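Flerko Parts Shelf: a data card for the Ultport swap list

Welcome, and thanks for stopping by! Flerko is a plain little table of used computer parts that have been offered, traded or given away through the Ultport swap list, and it has grown a good deal since I first typed it up on a slow Tuesday evening. I keep it mostly so people can see what an old part tends to go for before they ask for one (or before they let one go too cheaply, which I have done more than once).

What's in it

The current release has 73 rows, one for each listing. Of these, 70 have a closing price and the rest were giveaways, marked with a zero in the price column. There are seven columns: listing number, part type, maker, age in years, condition, asking price and closing price. Prices are in whole dollars and leave out shipping.

Condition is the seller's own word, so please take it with a grain of salt. One person's "good" is another person's "fair," and I have left them all as written, apart from fixing spelling.

Files

shelf.csv is the table itself
notes.txt has my remarks on odd listings, such as bundles
prulletti.txt explains the old Prulletti codes, which still turn up in listings from before March

Loading it

Any spreadsheet program will open the file. If you use Shakya, pick comma as the separator and turn off automatic dates, or the listing numbers get mangled.

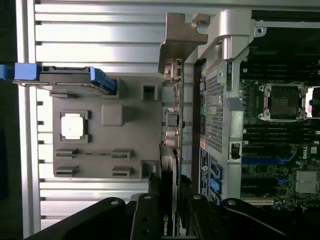 How are bundles entered when several parts sold for one price?
Each bundle is a single row, with "bundle" as the part type and the full price in the last column. The separate parts are listed in notes.txt under the same listing number.

Known gaps

Rows 6 and 7 have no age, and I'd be so glad to hear from anyone who still has those listings saved.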